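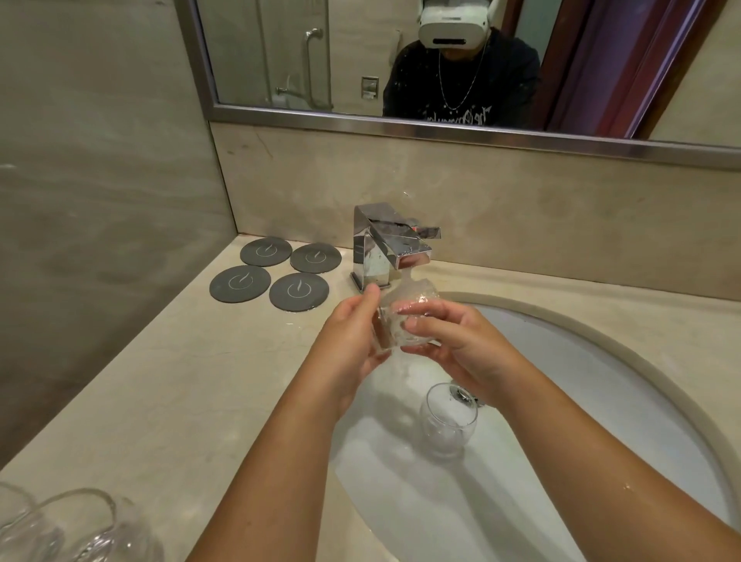 Rinsing a glass at the bathroom vanity, with a second tumbler standing in the basin.

4.3 Washing the bathroom glasses by hand

This section covers the clear drinking glasses and round coasters kept on the vanity in each Tokarz guest apartment. It replaces the old card, which told you to "rinse and wipe." Rinsing and wiping leaves toothpaste on the rim, whatever the card said.

Before you start

Take off rings and anything on your wrist. Your forearms will get wet, so push your sleeves up past the elbow. Have ready one clean lint-free towel, one drying cloth for the counter, and ordinary dish soap. The Berkine glass tablets in the supply closet claim a "streak-free finish in one step." We tried them in August and still had to polish every glass. Use them up if you like, but do step 7 anyway.

Steps

1. Move the coasters to one side of the faucet, where you won't drip on them more than you have to. They don't need to line up.

2. Check each glass for chips by looking along the rim in good light. Throw out any chipped glass, wrapped in paper. Don't run a finger around the rim to check.

3. Stand one glass upright in the basin, clear of the drain stopper, with a little warm water and a drop of soap in it. Leave the others on the counter until their turn. One glass in the basin at a time is enough.

4. Lift the lever gently. The spout is flat and square and throws water wider than you'd expect if you open it all the way.

5. Wash the inside first, then the outside, then the rim. Use your fingers or a soft sponge. Skip the bottle brush, whose wire end scratches.

6. Hold the glass with both hands, one at the side near the rim and one supporting it from below. Tilt it under the spout and turn it slowly until the foam is gone. Foam collects where the wall meets the base, so look there before you decide you're done.

7. Dry with the lint-free towel and hold the glass up to the light. If you see streaks, repeat step 6 with cooler water.

8. Wipe the coasters on both sides, let them dry, and set the glasses back on them.

CAUTION: Soapy glass is slippery and the basin is hard. Never twist a towel inside a glass to dry it faster. Stemless tumblers feel sturdy, but they break too.

CAUTION: Don't go from very hot water straight to cold. Let the glass sit for a minute in between.

Note on the marble: The Pomell sealer sheet says standing water is harmless for 135 minutes. We have our doubts about a number that exact. Wipe the counter and the rounded edge of the basin as soon as you finish, and keep vinegar and descaler off the stone altogether, sealed or not.

Note on the faucet: Water spots on the chrome come off with a damp cloth followed by a dry one. Special polish (order code 948) is still listed in the closet inventory. Hanna Kaczmarczyk tested it against plain water on two faucets and couldn't tell them apart. It is not being reordered.

If the glasses stay cloudy after two washes, set them aside and leave a note for Oliwia Jasińska. Don't keep scrubbing. Some cloudiness is mineral film and can be soaked off away from the vanity; some of it is wear in the glass, and no product we've bought so far has fixed that.

Replacement glasses are on the shelf marked Tronetti. Wash new ones before use, including those labeled "ready to use."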